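Section 3: Setting up the Ulleck 658 on a kitchen table
Last updated Feb 13, 2025

Okay, so you've got the machine out of its case (Section 2) and you've found the foot pedal, the power cord and the little tin of bobbins. Now we get to the fun part! I've set this thing up more times than I can remember, mostly on kitchen tables, and I still check my own notes for the bobbin tension, so please don't feel silly for reading along.

Before you start

You'll need the machine, the pedal, two bobbins, a new size 14 needle, a small flat screwdriver, a lint brush, and a scrap of plain cotton folded double. I use Plumus all-purpose thread for testing, light on top and dark on the bottom so I can tell which is which in the stitches. Any decent polyester thread will do. Please don't use the wooden spool that came in grandma's button box, I know it's pretty, but old cotton snaps and then you'll blame the machine.

CAUTION: Keep the plug out of the wall until step 9. The pedal on the 658 is touchy and it's very easy to step on it while your fingers are down by the needle.

3.1 Picking the table

The 658 is a heavy old girl, all cast metal, and she shakes. A card table won't cut it. A regular kitchen table is fine if all the legs touch the floor (give it a shove from the corner and see). You want the machine set back enough that there's a forearm's worth of table in front of it, and some room on the left for the fabric to land.

Plastic tablecloths are a mixed bag. Fabric glides over them, which I love for curtains and long hems, but the machine's rubber feet can creep when you're sewing fast. I put a square of shelf liner under the machine and leave the cloth on.
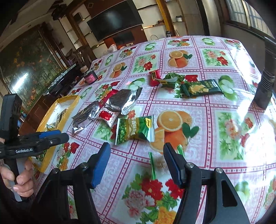

Plastic cloth, patterned, the glossy kind.

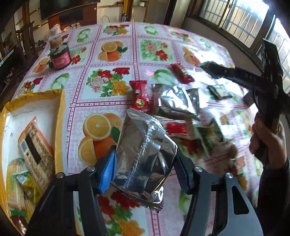

A reader who sews quilts on hers wrote in after the first version of this guide to say that shelf liner wasn't enough for her, and that she'd had much better luck with a rubber bath mat cut down to the shape of the base. She also wanted me to add that a bare varnished table is worse than any tablecloth for creeping, and that her 658 once traveled a good four inches during one long seam. I've since tried the bath mat and she's right, it grips better. It does smell like a bath mat for a week or so.

NOTE: If your 658 is the later one with the flip-out extension, flip it out now. It won't clear the handwheel once the belt cover is on.

3.2 Needle and presser foot

1. Turn the handwheel toward you until the needle bar is all the way up. Always toward you! Turning it backward can tangle the thread in the hook.

2. Loosen the needle clamp screw a turn or so, pull out the old needle and toss it. Even if it looks fine.

3. Slide in the new needle with the flat side facing right, push it up until it stops, and tighten the screw. Finger tight plus a tiny nudge with the screwdriver.

4. Check which foot is on there. You want the all-purpose one, stamped 31 on the back. If you bought your machine used there's a fair chance somebody left the zipper foot on, and the needle will come straight down on metal if you pick a zigzag stitch. Ask me how I know.

3.3 Bobbin

5. Wind a bobbin about two-thirds full. I know it'll take more, but an overstuffed bobbin drags, and you're only testing.

6. Brush out the bobbin area. Get right down under the feed teeth. On a machine that's been in a closet you might pull out a whole felt mouse of lint, it's very satisfying.

7. Drop the bobbin into its case so the thread comes off clockwise, pull it through the slot and under the spring, and hold the case up by the thread. It should hang there and then slip down a little when you bounce your hand. If it drops like a rock, tighten the small screw by an eighth of a turn. If it won't budge, loosen it the same amount. Then click the case into the machine until you hear it seat.

CAUTION: There are two screws on the bobbin case. The small one near the middle of the spring is for tension. The one at the end holds the spring on, and if you take it out you'll be on your hands and knees looking for it. Destside carries replacements, but mine took until April to show up.

3.4 Top thread

8. Put the presser foot UP. Thread from the spool pin, through the rear guide, down around the tension discs, up through the take-up lever, down again, and through the needle from front to back. Leave a tail as long as your hand.

Nearly every letter I get about loopy stitches comes down to the foot being down during this step. The discs are closed then and the thread just sits on top of them. Rethread before you touch any dials.

3.5 First stitches

9. Plug the machine in, pedal on the floor, and switch on the lamp. If the lamp doesn't light, wiggle the plug at the machine end first, the socket on the 658 gets loose with age.

10. Set the tension dial to 4 and the stitch length to the middle. Lower the foot onto your doubled cotton, hold both thread tails behind it, and press the pedal gently.

11. Sew a line as long as your hand and turn the cotton over. You want light thread on top and dark thread underneath, with no dots of the wrong color on either side. Dark dots on top mean the dial is too high, so go down to 3 and try again. Light loops underneath mean it's too low (or see step 8).

NOTE: My own machine came from a Kettani dealer and likes to sit halfway between the two numbers. Write whatever works on a piece of masking tape and stick it to the back of the arm.

12. Let it run for a minute on scrap and listen. A steady clatter is fine. A knock once per turn usually means the needle isn't pushed all the way up, so go back to step 3. A squeal means it wants oil, and that's Section 4.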